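Susirico bench arm, kitchen chores: long-ish review after five months

Posted 5 Jul 2024

Short version for people who only read the top. Can it do chores yet. Some. Slowly. With you standing there. If you want a clean kitchen buy a dishwasher and spend what's left on a vacation.

Longer version. I've had the Susirico arm on a big white table since February. Rented, 400 a month, through Premidstead, who were fine to deal with, one late delivery and a missing power lead that showed up the next week. I run a small cookware returns shop. Stuff comes back, gets wiped, matched up with its lid, boxed, goes out again as open-box. Dull work and it's hard to keep anybody on it. So the question I had was not a science question. Can this thing put lids on pots and pots in boxes and not need me.

Also tried it on home type jobs after hours, cups, towels, sponges, because everyone who hears I have one asks that first.

Setup. Took me most of a weekend. Manual is OK up to the part about the gripper, then it gets thin. The Iltside software is the better half of the package, you move the arm by hand, it saves the points, you play it back. No coding for the basic stuff. Updates came often and one of them wiped my saved routines. Back up your routines!! Export button is under Settings, not under File where you'd look.

Noise: low. My label printer is louder.

Smoothness: good. Better than I expected for the rent. It doesn't jerk around and it doesn't hum when its holding still.

Now the lids, which is what I care about. A pot lid is a nasty object for a machine. Glass you can see through, shiny rim, and one small knob to hold it by. The camera add-on kept losing the glass on my white table and finding it again somewhere else. Knob is what saved it. Colored knob on a clear lid, the software goes for that. All-glass lids with a glass knob, forget it, I do those by hand.

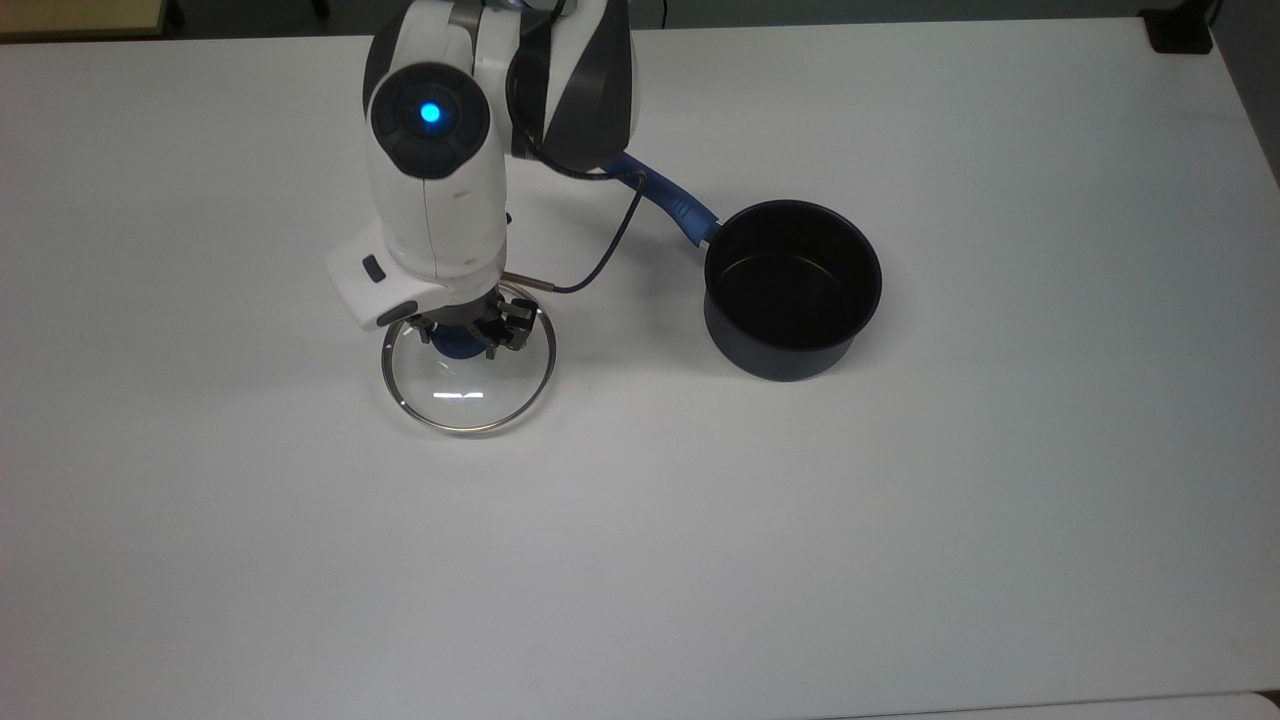
Glass lid, blue knob, fingers on. Saucepan waiting its turn at right.

Grip on a knob is good once it's there. Getting there is the trouble. If it comes down a little off center it closes on the side of the knob and the lid tips when it lifts. Then you get a lid at a slant going toward a nonstick pan and you are reaching for the stop button. I put rubber pads on the fingers for a while. Helped some. They peel.

I kept a tally for one stretch in the spring. 227 lids, all ones with a decent knob. Most went on first try. The ones that didn't mostly got there on the second, and 12 ended up on the floor or the table edge, of which 2 broke. You may think 12 isn't many. You haven't swept up tempered glass. A person doing the same job for me dropped maybe one in all that time and she was on the phone.

Putting the lid ON the pan is its own thing. The rim has to drop inside the pot rim and there's not much play. A person sort of wiggles it without thinking. The arm sets it down flat where it was told, and if the pan has moved a hair the lid sits up on one side and the arm goes home happy. It has no idea. I ended up making a jig, just a ring of cork glued on a board, so the pan is always in the same place. With the jig it's a different machine. But then I'm the one putting pans in the jig, so what did I save? Half the job, on a good day.

Handles. Long handles are a pain. They stick out where the arm wants to go and you have to turn every pan the same direction before you start. Watch your cable too. Mine hangs in a loop and I've had it catch on a skillet handle and drag the skillet along. Use clips. Should come with clips. Doesn't.

Speed. Slow. I can lid and box a saucepan before it has finished lining up. You can turn the speed up but the misses go up with it, I went back to the default after a day.

Home chores, quick rundown.

Cups from rack to shelf: yes, if they're the same cup and the rack doesn't move. Mixed mugs no.

Wiping the counter: it'll push a sponge in a rectangle. Does not know where the mess is. Wiped around a coffee ring very neatly.

Folding dish towels: no. Tried for a whole evening. Got a sort of roll.

Loading a dishwasher: the arm can't reach the lower rack from my table so I can't say. Doubt it.

Stirring a pot: yes! Best thing it does in a kitchen. Dry run with rice in a cold pot, went round and round for an hour, no complaint. I wouldn't leave it over a burner.

Compared with the Coşkun, which I had on loan for a bit before this. The Coşkun is faster and has more reach. Its fingers are too wide for small knobs though and support took forever to answer. For boxes and bags I'd get the Coşkun. For small parts and knobs, Susirico. Neither one for towels.

Support from Susirico: decent, email only. They swapped a worn finger for free and the new one came with the right screws.

Good: quiet, smooth, easy to teach, solid on a knob once it has it.
Bad: clear glass confuses the camera, no clue when a lid isn't seated, cable hangs loose, slow, updates eat your routines.

Who should get it. A shop with one boring job, same part all day, and somebody already in the room doing other work. That's me, pretty much, and I am keeping it through the end of the rental. It does the plain saucepan sets in the morning while I do labels and I check each lid before the box gets taped. Saves me a bit of standing. Doesn't pay for itself yet, I did the math twice.

For a house, no. Not this year. 3 stars, would be 3 and a half if they'd let me.

Edit: forgot to say the wrist button is handy, you can set it to save a point so you don't have to walk back to the laptop every time. Default is something else, change it in the Iltside menu.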